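# Rule 31

I inherited the rulebook in May, along with a stapler and a desk that leaned. It ran to 40 pages, and there were 109 rules in it, and the man who'd written every last one of them, Howard Lambert, was still sitting across the room eating pistachios and listening to me turn the pages.

"Any questions?" he'd say.

"Not yet!" I'd say, and turn another page as quietly as I could.

I should explain that I'd come over to Skonness from a hospital kitchen, where I was the person who checked the fridges, and they hired me on the theory that rules are rules. Fridges, robots, fine. My job was to make sure the people with the hand-held grippers all did the same chore the same way, so that whatever learned from them later wouldn't pick up three different ideas of what a blanket was for. And some of Howard's rules were wonderful. Rule 4, approach soft things slowly. Rule 12, if you drop it, let the recording show that you dropped it. I'd have hung Rule 12 in that hospital kitchen in letters a foot high.

Then there was Rule 31. *The work surface shall be cleared of all objects not named in the task.*

I read it out loud in the apartment on my second morning there, standing at the foot of the bed in my socks, and Gitau Mbwambo looked up from the gripper and then over at the bed.

"All objects," he said.

"That's what it says."

"So where do I put them?" 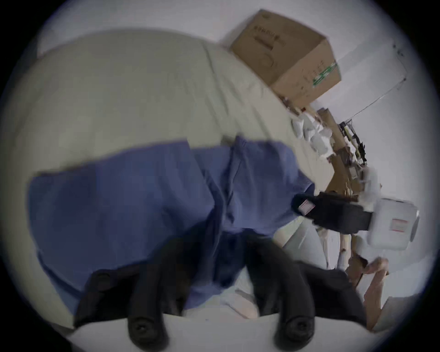

## What Gitau thought

Gitau thought Rule 31 was nonsense and had been waiting, I think, for a new person he could tell. He'd done more bedding than anyone at Skonness. He had opinions about fleece. He put the gripper down on the blue blanket (Rule 9, never on the floor) and gave me the whole speech, with his hands.

Who has a bed with nothing on it? His sister's had a sewing machine on it since she moved in. His own had a box on it right now, and he slept next to the box like it was a husband. If every recording we made was of a bare bed, then one day a robot was going to roll into his sister's place, see that sewing machine, and either stand there forever or fold it.

"It won't fold a sewing machine," I said.

"You've been here two days," he said, which was fair.

So I went back and asked Howard, and Howard didn't even put the pistachios down. He told me about Flerkholm. That was their first contract, years back, table settings, and there'd been no rule at all, so people left whatever they liked lying around. Keys, a phone, half a bagel. Somebody kept nudging the bagel aside before they started, just a little polite nudge, and it went into almost 800 recordings. When the client ran the thing at last, it nudged first. Every time! It would reach out over a perfectly bare tablecloth and push a bagel that wasn't there three inches to the left, and then it would lay the fork.

"I watched that for a whole afternoon," Howard said. "Then I went home and wrote Rule 31."

Well, I laughed so hard I had to hold the desk, and it leaned some more, and he didn't laugh at all. I felt bad about that on the bus.

## The Flurell visit

I'd have left it alone if Flurell hadn't sent Gwion Wogan. Flurell was paying for the bedding work, and Gwion was the one who came around to see whether we followed our own book. Tall, very soft voice, took his shoes off before anybody asked him to. He had a copy of the rules with little yellow flags stuck in it, and I could see from across the room that one of them was at 31.

Mwanaisha Makokha was on the gripper that morning. She's the quickest we've got, and she doesn't chat, so it was me doing all the chatting, going on about Rule 4 and Rule 12 like a woman selling carpets, and Gwion nodding and looking over my shoulder at the bed the entire time.
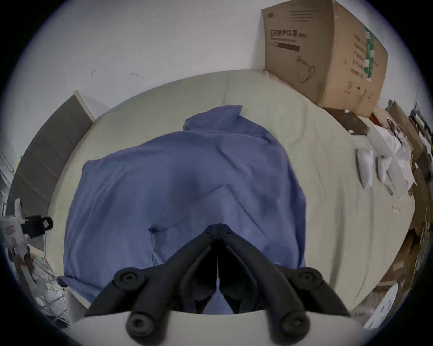 "Is the box part of the task?" he said.

I opened my mouth. I had a perfectly good lie ready, I'm sorry to say, something about phase two. And Mwanaisha, without turning around, said, "No. The task is the sheet."

"Then it should be gone? By your rule?"

"By the rule, yes."

"And do you move it?"

"I don't touch it," she said. "I don't look at it either. I do the sheet."

He wrote that down. He wrote for quite a long time, and I stood there thinking about the fridges, and how you always knew where you were with a fridge. It was under 40 degrees or it wasn't.

Then he asked her to do another one, and she did, and he crouched by the mattress in his socks with his chin practically on it and watched the fingers close. I've never seen a person pay that kind of attention to a sheet. When she was done he asked me who'd written the rule, and I said Howard, and he asked if Howard was around.

So that's how I ended up on speakerphone in somebody's hallway with Howard cracking pistachios at the other end, and Gwion asking him, very gently, what it was he'd been afraid of. He got the bagel story, the long version, with the fork.

"But that isn't the bagel," Gwion said. "That's the nudge."

There was no cracking for a bit.

"Say that again," said Howard.

## Draft seven

It took us three weeks to rewrite one sentence. I'm not exaggerating, I have the drafts. Howard wanted "shall" all the way through. Gitau wanted a list of permitted clutter and had got as far as sewing machines, comma, cats. Peninah Rweyemamu in legal wanted to know what we meant by "ordinary," and I told her to come look at my apartment.

Draft seven is the one that went in:

> **31.** Objects not named in the task may stay where they are. Decide before you start recording. Anything that must move is moved before recording, or its move is written into the task. Do not tidy while you work.

Howard typed it in himself. He wouldn't let me do it. He took out the old one, saved it in a separate file, and called the file *Flerkholm*, and then he sat back and looked at the screen with his arms folded.

"I'd like to add the bagel," he said. "As a note."

"How long a note?"

"A page."

I gave him half a page. It's in there now, small type, right under the rule, and the new people always ask about it on their first day. Gitau tells it better than Howard does, but he lets Howard go first, and he saves up the part about the fork.

Rule 32 is about pillows. We start on that one after lunch.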